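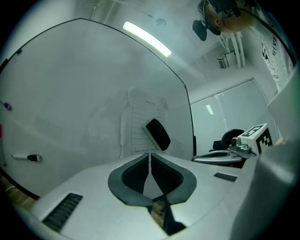
How far will families with young children travel for a free day out in the school vacation?

Most families in the survey stayed within a single bus ride of home, and the age of the youngest child mattered more than the distance on the map.

Figure 3. Whiteboard with printed sheet and eraser.

Travel and Length of Stay at Free Vacation Activities
Hồ, Pikorbridge
February

The survey covered free activities held during the summer vacation at two sites, the riverside park in Pikorbridge and the public gardens at Grodano. Both sites offered a nature trail, a sandpit, and a craft table. Neither charged for entry. We handed out nearly 500 forms and got back 122 that were complete enough to use. Forms with no home neighborhood were left out, as were forms filled in by a child alone.

Parents were asked how they had reached the site, how long the trip had taken, how long they meant to stay, and whether they had brought food. A last open question asked what would have made them stay longer. The wording was the same at both sites, but at Grodano the form was printed on both sides of the page and a number of people missed the back. The open answers from Grodano are therefore thinner, and we do not compare the two sites on that question.

Bus was the most common way to arrive in Pikorbridge, and car was the most common at Grodano. This follows from where the sites are. The park is next to the bus station, while the gardens are at the end of a lane with a stop that is served only in the morning and late afternoon. Several parents at Grodano said they had planned the whole day by that bus. One wrote that the children were ready to go home well before it came.

Families whose youngest child was under school age made shorter trips than the rest. They also left earlier. The usual reason given was a nap, followed by lunch. Families with older children were more willing to change buses, and a few had come from Sistell, on the far side of the valley. All of the Sistell families were visiting with at least one other family, and they stayed until late in the afternoon.

Food had a clear link with length of stay. Families who brought a packed lunch stayed longer at both sites, and this held for every age group. We can't say which came first. A parent who plans to stay all day will pack a lunch, and a parent who has packed one may feel less need to leave. The snack stand in Pikorbridge was open during the survey, but few people named it as a meal. The price of a hot drink came up more often than the food did.

The answers about staying longer were short. Shade was the most frequent request, then toilets closer to the sandpit, then somewhere to sit that faced the play area. Requests for more things to do were less common than we expected. Where parents did ask for activities, they tended to ask for something that a toddler and an older child could do together. The nature trail was liked for this, although strollers had trouble on the part with steps. The craft table was popular with children but held families for a shorter time than the sandpit, which had no staff and no program.

Weather was a limit on the work. Forms were handed out only on dry days, so the results say nothing about what families do when it rains. The stands for the forms were placed within 100 yards of the main gate at each site, and people who used the side gates were less likely to be asked. Families who left early may also have been too rushed to fill in a form, in which case the typical stay is shorter than our answers suggest.

We did not ask about income. Some parents mentioned cost in the open answers, mostly the bus fare for a larger family, and one parent at Grodano had walked from the edge of town to avoid it. A later survey should ask about fares directly and should record the number of children traveling with each adult. It should also put the open question on the front of the page.

The next section looks at repeat visits, using the forms on which parents said they had been to the same site earlier in the summer.

Contact | Copyright Pikorbridge Family Leisure Papers | Back to top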